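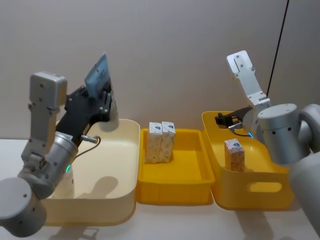 3.2 Containers and packaged goods

The sorting tasks in this study use ordinary household containers and small packaged goods of the kind found in a pantry or a stockroom. We wanted items that a person could put away without instruction, so that differences between layouts would come from the containers and their order on the table. All goods were bought at retail and kept in their original packaging.

Containers fall into two groups. The first group is open trays with low walls, where an item can be slid in from any side and remains visible after it is placed. The second group is deeper bins, which hold more but hide the lower part of whatever is inside. Both groups have rounded corners. Some of the deep bins have an oval cutout in one wall that serves as a handle. We recorded which way the cutout faced, as a box standing close to it can be seen from the front and one standing behind a solid wall often cannot.

Goods were chosen for shape first and contents second. Small upright boxes make up the larger share of the set. They stand on their own but tip easily when the one next to them is taken out. Flat packets and cards make up the rest. These do not stand without support, and most people lay them down or lean them against a wall of the container. The full set has 60 items, 6 of which were held back for the final test layouts.

3.3 Layouts

A layout is a row of three containers on a white tabletop together with a starting position for each item. The table stands against a plain wall and nothing else is kept on it during a session. Sunil Patwary and Thoa Giáp drew up 200 layouts in February and numbered them in the order they were drafted. The numbers carry no ranking. Layouts that differed only by a mirror swap of the outer two containers were kept as separate entries.

In the layouts we call Nunau, identical boxes are split between two of the containers and the task is to bring them together. In the layouts we call Katene, the boxes already share a container and a flat item has to be added without knocking them over.

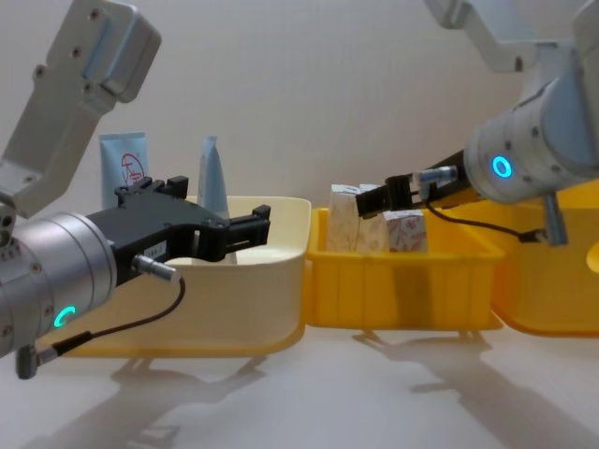
Figure 2. Three storage bins in a row on the table, with a cream-colored bin at the left and boxes in a yellow bin.

Color was not used as a cue in the written task descriptions. Early drafts had lines such as "move the box to the yellow one," and these caused trouble in layouts with more than one yellow container. Eustaquio Hinojosa rewrote the descriptions to use position (left, middle, right) and depth (tray or bin) only. The rewritten text is given in Appendix B.

3.4 What counts as put away

An item is put away when its whole base is inside the container named in the task. For upright boxes we also note whether the box is standing, leaning or lying down. A box that leans on its neighbor counts as standing if its lower edge is in contact with the floor of the container. Flat items have no posture requirement.

Parveen Marikar and Sajib Marikar scored 300 finished layouts separately, working from the final state alone. They disagreed mostly on leaning boxes in deep bins, where the wall covers the lower edge. For these cases we adopted a second rule: if the lower edge cannot be seen, the box is scored by its top face, and it is marked as leaning when that face is visibly tilted. Scores given before this rule was added were redone.

We did not score neatness. A tray with two boxes pushed to the back and the rest of the floor clear gets the same mark as one with the boxes spread out.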